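FOR IMMEDIATE RELEASE

Stirkstead Button and Bead Exchange Opens Its Doors in Ludton for a Second Winter

LUDTON, December – The Stirkstead Button and Bead Exchange, which spent its first winter crammed into the back half of a shoe repair shop, is moving into a proper home of its own on Orar Street, and everyone who sews, strings, mends or simply likes to rummage is warmly invited to come in and have a look around.

The new space has long tables, decent lamps and (at last!) a coat rack. The idea is the same as it was last year: bring the buttons and beads you are never going to use, and go home with ones you will. There is no charge to swap, and people who have nothing to bring can fill a small bag for $3.

"My grandmother kept hers in a cookie tin, and I think half the town's grandmothers did the same," said Mechthild Tanner, who founded the exchange and still opens the shop most mornings. "Those tins end up in closets for thirty years, and then somebody has to clear out the closet. I would so much rather see them on a child's winter coat."

The exchange recorded 2,949 swaps in its first season, and Tanner hopes to pass 3,000 this time, helped along by longer hours and by a large gift from the estate of a Ludton dressmaker. That gift includes 310 cards of coat buttons, many of them still sewn on in their original rows, and they will be put out a few at a time through the winter so that latecomers get a fair chance at them.

Also new this season is a run of 15 evening workshops, starting at 6:30 p.m. Itzel Quezada will teach basic mending, including how to sew on a shank button so that it stays put, and Baltazar Camacho will lead the beading evenings, which begin with simple knotted bracelets and work up to a woven collar for anyone with the patience. Needles, thread and tea are provided. Workshops cost $8, and children under 12 come free with a grown-up.

"I learned to sew on a button at 41, from Itzel, at the very first workshop," said Ferdinand Zürcher, who now looks after the sorting table. "I had been throwing shirts away. I don't like to think how many."

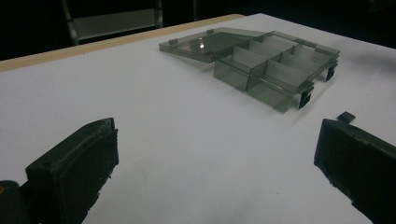

A tinted plastic organizer box with a hinged lid.

Visitors who are bringing very small beads are asked to pack them in something with a lid that closes. Glass, wood, shell, metal and plastic are all welcome, and so are odd singles.

The exchange is open from 10 a.m. to 4 p.m. through the end of February, with later closing on workshop evenings. The entrance is next to Ochoa Bakery, and there is a ramp at the side door.

Media contact: Iraís Ponce, Stirkstead Button and Bead Exchange, Orar Street, Ludton

###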